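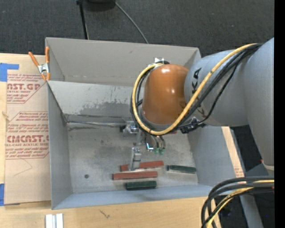

Robótica de manipulación. Apuntes del tema 7: vaciado de contenedores con agarre aprendido

Abr 15, 2020

1. Planteamiento

El problema consiste en extraer piezas alargadas de un contenedor de paredes rígidas, sin conocer de antemano su posición. Trabajamos con el método Ververidis, que estima la calidad de un agarre a partir de una imagen de profundidad y elige el candidato con mayor puntuación. La implementación de referencia es la de la biblioteca Tastari.

Las barras son un caso útil para empezar. Tienen un eje largo bien definido, y el agarre natural es perpendicular a él, cerca del centro. La dificultad aparece cuando dos barras quedan casi paralelas y muy próximas, porque los dedos necesitan espacio a ambos lados, y también cuando una barra queda junto a la pared.

2. Representación del agarre

Cada candidato se describe con la posición del centro, el ángulo de giro de la muñeca, la apertura y la profundidad de descenso. Se descartan antes de puntuar los candidatos cuya trayectoria de bajada corta alguna pared. En la comprobación hay que incluir el volumen de la muñeca y de los cables exteriores, y no solo el de los dedos. Es un error frecuente en las prácticas.

3. Datos y entrenamiento

El conjunto Elulach contiene 146 disposiciones iniciales. Para cada una se hicieron unos 20 intentos, etiquetados como éxito si la pieza seguía sujeta 3 segundos después de la elevación. La red se entrenó durante 60 épocas. Los intentos interrumpidos por contacto con la pared cuentan como fallo.

4. Resultado

El método mejora al agarre por centroide sobre todo en piezas próximas entre sí. En piezas aisladas la diferencia es pequeña. Junto a las paredes sigue fallando con frecuencia: la red propone agarres correctos que el brazo no puede alcanzar. La variante Govby añade un empuje previo para separar la pieza, a costa de un ciclo más largo.

5. Para la práctica

Repasad la calibración mano-ojo del tema 5. Traed calculada la transformación entre la base del robot y el fondo del contenedor, con el convenio de ejes de clase. La memoria debe incluir los casos de fallo, separados en error de percepción, colisión y deslizamiento.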